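Gamside's planner wants your breakfast table

The planning package from Gamside reached its first stable release in December, and several readers have written in to ask whether it deserves the noise. I have spent enough evenings with it to have an opinion, which is that the perception half is good, the planning half is decent, and the claims on the project page run a long way ahead of both.

Start with what it does. You hand Gamside a short goal written in plain words, such as "set out breakfast for one," and it breaks that into subtasks, checks each one against what the cameras report, and passes motion targets down to whatever controller you already run. The Predden driver is supported out of the box. Anything else needs an adapter, and the adapter documentation is two pages long, one of which is a license notice.

The headline number is 247 successful table settings in a row. I asked Dexter Tolentino, who maintains the task library, what counted as a success. His reply was quick and fair: an item counted if the planner marked its subtask as done. So the planner grades the planner. He agreed that an outside check would be better and said one is coming. I would like to see it before I repeat the 247 to anyone who has money to spend.

I don't think anyone is being dishonest. This is how the field has reported results for years, and Gamside at least publishes its logs. I downloaded the full set, all 3888 episodes, and read through the failures that had notes attached. The most common complaint was an old one. The planner believes an object is where it last saw it, and when an arm passes between the camera and the table, the belief goes stale. The state tracker is supposed to lower its confidence when this happens. It does, but slowly, and the default timeout of nine seconds is far too generous for two arms sharing one small workspace. Set it to two and watch your replan rate climb. I'd rather have the replans.

Clear plastic and glass are the other sore spot. The release notes say transparent objects are "handled." What the code does is fall back to a bounding box from the color image and guess the depth from the table plane. That works for a glass standing upright on a flat surface. It works much less well for a tray, whose edges come and go with the light, and the collision checker will happily route a wrist straight through one if the detector drops it for a few updates. There is a flag called keep_ghosts that holds lost objects in the collision map. It is off by default. Turn it on.

Nested objects are handled better than I expected. The scene graph understands that a small plate can sit on a large one and that a bagel can sit on the small one, and if you ask it to move the large plate it knows the rest is coming along. Noel Policarpio wrote that part, and it shows signs of somebody having thought hard about tipping and weight. My only gripe is that the graph assumes support comes from directly underneath. A box leaning at an angle gets labeled as standing, and the grasp suggestions that follow are poor.

Then there is two-arm coordination, which the page describes as "fluid." In version 1 it is a lock. One arm claims a region, the other waits. With a crowded plate in the middle of the table, both arms want the same region nearly all the time, so you have bought a second arm to watch the first one work. The Evangelista branch splits the region into smaller cells and is noticeably less timid. It also has 11 open issues, one titled "arms shake hands." I would wait for the merge.

If you are running Grukum for planning already, I see no reason to switch. Its language front end is weaker, but its failure reports tell you which assumption broke, and Gamside's tell you that a subtask "did not complete." When something goes wrong late in the evening, I know which message I want to read. If you are starting fresh and have the Predden driver working, Gamside is worth a weekend. Measure success with your own eyes, write it down, and compare your tally with the planner's.

The breakfast task ships in the examples folder, and it's the one to try first, with the bowl of cereal rings, the juice-colored drink and the apple all crowded in close to where the grippers have to go.
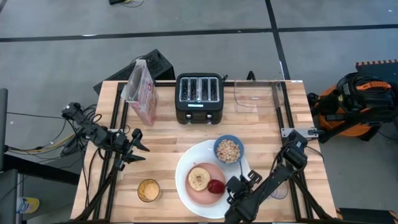
Reader mail: logging without filling the disk

Several of you asked how to keep camera logs from eating the drive. Record the planner state at full rate and the images only when a subtask changes or fails. You lose some context between events, but you can leave the recorder on all day, and the runs you need are usually the ones you had no plan to keep.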